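The Worry That Keeps Office Hours

Anselmo Quispe spent most of his thirties rehearsing conversations. Before a call with his landlord in Tultosa he would run through it 8 times, and afterward he would run through it again. Psychologists call this rumination, and it is common in people with anxiety or depression.

One widely used exercise is the worry period. You choose a fixed time, write down what bothers you, and stop when the time is up. Worries that come earlier go on a list. Quispe began in June and has filled 3 notebooks - mostly with the same few fears.

Where you do it matters less than doing it at the same hour. Some people like a quiet bedroom, and others do fine in a room with a pale glass wall and darker furniture near it. Quispe uses a bench outside the Tatmont library and goes home when he closes the notebook.
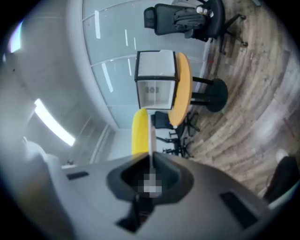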